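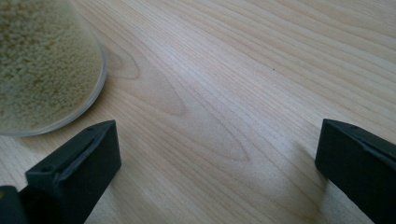

Boards > Kitchen & Home > Tables and Counters

Oil or leave it alone? (new-to-me table)
Posted by crumbtray, 21st February

So I make bread pretty much every weekend and I've always kneaded on the counter, which is too high for me and murder on my shoulders. Last week I finally picked up a table from the secondhand place in Billport and it's the perfect height!! It's pale wood with those big pointed arches in the grain, and the finish is more matte than shiny, so now I'm nervous about putting dough straight on it. My aunt says rub it with mineral oil and get going. My neighbor says never put food on a tabletop, period. I don't want to wreck it (I paid 30 bucks, but still, I love it). What do you all do? I make mostly sourdough, fairly wet, plus a rye in November when the holiday stuff starts.

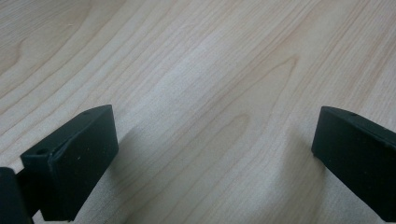 The tabletop, pointy grain and all.

yapbaker wrote:
Oil won't do a thing if there's already a finish on there, it'll just sit on top and get gummy. Put a drop of water somewhere you don't care about. If it beads up, you've got a finish. If it soaks in and leaves a dark spot, it's bare and you can oil away.

Also get a bench scraper, a plastic one. Metal ones will leave little lines all over pale wood, ask me how I know.

mrs_dumpling wrote:
I'm going to disagree with everybody's aunt and everybody's neighbor. My family has rolled noodles on the same farm table forever (the date scratched underneath says 1838, though my brother swears some kid did it as a prank) and it has never had a drop of oil on it. Flour, scrape, damp rag, dry towel. Done.

yapbaker wrote:
@mrs_dumpling sure, but your table is probably solid and thick as a brick. If this one's veneer I wouldn't be scraping it down wet every weekend. Water gets in at the edges and it lifts. I lost a nice desk that way.

mrs_dumpling wrote:
Fair, but nobody said soak it. A damp rag isn't a flood.

Zumalau_Kate wrote:
Can I be boring and say get a canvas pastry cloth? I have a Werik one, had it 8 years, shake it outside and fold it up. Table stays clean, dough doesn't stick. Wet sourdough is a pain on bare wood anyway.

crumbtray wrote:
Ok did the water thing, it beads! So no oil. How do I tell if it's veneer?

yapbaker wrote:
Look at the end of the top. If the lines on the surface carry on over the edge and you see end grain, it's solid. If there's a thin layer on top of something else, or a strip stuck on, veneer.

crumbtray wrote:
Going to look after dinner. Meanwhile I have 2 loaves proofing and I chickened out and shaped them on the counter again. Kate, does the cloth slide around at all when you knead?

Zumalau_Kate wrote:
A little. I stick a damp dish towel under it, which I guess is going to start the whole argument over again, sorry!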